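Leave the bench players alone

My father coached under-fourteens rugby for the better part of my childhood, and he had one rule he would repeat to any parent who wandered over at half-time with a suggestion. Everyone who turns up to training gets on the field. He'd say it kindly, usually with an orange quarter in his hand, and then he'd go back to watching the game. I have been thinking about him a good deal since October, when our club sent around its new selection policy for the junior grades.

The policy is well meant, I want to say that first, and the people who wrote it are people I like and will go on liking. It says that from the under-thirteens up, match-day minutes will be awarded on merit, with a player rating kept by the coach and updated after each round. The old guarantee of half a game per child is gone. In its place there is a line about "meaningful development opportunities", and I've read that line a fair few times now, over several cups of tea, and I still couldn't tell you what it promises a kid who is slow off the mark and a bit frightened of the tackle.

I was that kid, more or less. I played on the wing at Drillia for 2 seasons, out where the ball hardly ever went, and I dropped it most of the times it did. What I remember is the bus, and the liniment, and the enormous pride of having mud on my shorts when we stopped for chips on the way home. A boy who has sat on the bench in clean shorts doesn't get that feeling — he gets the chips, I suppose, but it's a different sort of afternoon.

The argument on the other side is that we are losing our best juniors to Stirnunero, where they have the elite squad and the good lights. That's true, and it hurts. Farah Hutapea put the case at the meeting better than anyone, and I noticed a lot of heads nodding along the back wall. Talented kids want to be stretched, she told us, and their parents will drive 30 kilometres to see it done. I don't doubt it for a moment.

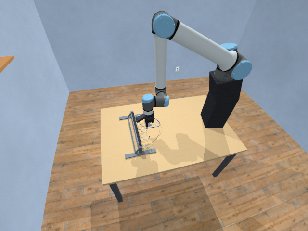

Ikhsan Pattinasarany wrote to me after my last column to say that I was being sentimental, that his daughter had trained hard all winter and then watched a close game slip away while the coach swapped players by the clock, and that she'd cried in the car and asked him what the training was for. He said fairness ought to count for her as well.

I've carried that letter around with me for a while, and I think he deserves a proper answer. He's right that she was owed something. I'd only say that at twelve or thirteen we are very poor judges of who the players are going to be. Bodies change so much in a single summer! The big lad who runs through everybody in autumn can be an ordinary-sized lad by the following spring, once his mates have caught up, and the little one who has been learning to pass out of sheer self-preservation may turn out to be your fly-half. If we've let the little one drift off to something else by then, no rating sheet is going to bring him back.

There are ways to look after both of them. Grunari runs a mixed round and a graded round in turn, so that every second week the keen ones get their hard game. Zihan Long has suggested an extra skills session for anyone who wants it, open to all, and I'd happily put out the cones. Neither idea needs a child to sit in a tracksuit for an hour wondering what he did wrong.

The policy comes back for a vote before registrations open, and I'll be there with my hand up for the old half-game rule. Please come along if you've a child in the juniors, whichever way you lean. The kettle will be on from six, and if somebody could bring milk we'd be grateful, as we ran out last time.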